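From: Rowena Barredo
To: cell-upkeep list
Date: June 9, 2018
Subject: Re: Fingers closing late on the Skurninside cell

Graham at Turkby wrote:

> We've got the same two-finger picker you have, fed from the same blue
> crates, and since the last service ours has started closing late. It gets
> down to the part, thinks about it, and then shuts on whatever is left. It
> drops one pick in 13, always near the crate wall. The fitter swapped the
> finger pads and left. Has anyone had this, and did you end up buying new
> fingers? I've been quoted for a pair and would rather not.
>
> Also, what do you do about crates that aren't quite where they should be?

Graham,

Don't buy the fingers yet. We bought a pair in January, fitted them with some ceremony, and had precisely the same fault by dinner time, only shinier.

Two things to look at before you spend anything. First, the pads. If your fitter put on the thicker sort, the fingers meet sooner than the controller expects and it sulks. Our controller (the Sketier, old firmware, don't ask) stores the closed position as a plain number, and ours still said 1796 from the day the cell was built. Close the fingers on nothing, read off what it says, and type that in. The menu is called "Tool memory" and lives under "Display", where you would naturally look for it.

Second, the wrist bolts. Ours had been done up by someone with strong arms and no torque wrench, and the whole gripper sat a hair off square. You won't see it in the middle of a crate. Near the wall, one finger touches plastic before the other has got to the part, the arm feels the push and slows down, and there's your "thinking about it". Back all the bolts off, seat the flange, do them up crosswise in two goes. I use 12 on the wrench for ours, but read your own plate, because Takeda who built our bracket had their own ideas about bolts and you may have somebody else's.
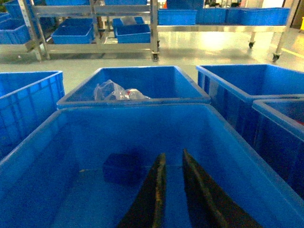
After that you need to teach the crate floor again, and I mean the floor. Whoever set ours up had taught the rim and typed in the depth from a catalogue. Jog down slowly with the fingers open until a strip of paper just drags under each tip. If it drags under the left and slides free under the right, go back to the bolts and say whatever you normally say. Do it at the middle and then close to each wall. It takes me 85 minutes for the lot with a brew in it, and the brew isn't optional, as the pendant logs you out if you leave it alone and you may as well be holding something when you find out.

On crates that wander: we tried asking people nicely. Then we tried a laminated notice. What worked was two bits of angle bolted to the bench so the crate drops into a corner and can't be argued with. Leave a finger's width on the open sides or you'll never get a crate out again - we had one in there for most of a shift while three grown adults discussed leverage.

A few odds and ends while I'm at it. Wipe the finger faces with a dry cloth, no spray. The spray leaves a film and you'll be back on here asking why everything slips. Keep bags out of the crate being picked from; leave them in whichever crate you like further down the line, but the arm has no opinion on clear plastic and will happily shut on a corner of it. And write the new closed number on tape inside the cabinet door. There are four numbers on ours now, all in different handwriting, three of them wrong, but you can at least see how we got here.

If it still drops parts after all that, run it at half speed for a crate or two and watch which finger lands first. Should they land together and it's still late, then it may be the air, and I'd look for a pinched line where the hose goes round the elbow. I haven't had that one myself. Someone on here has, I think, and went on at length about cable ties.

Let me know what your closed number comes out at. And hang on to the quote, if only to frighten the next fitter.

Rowena
Skurninside, cell two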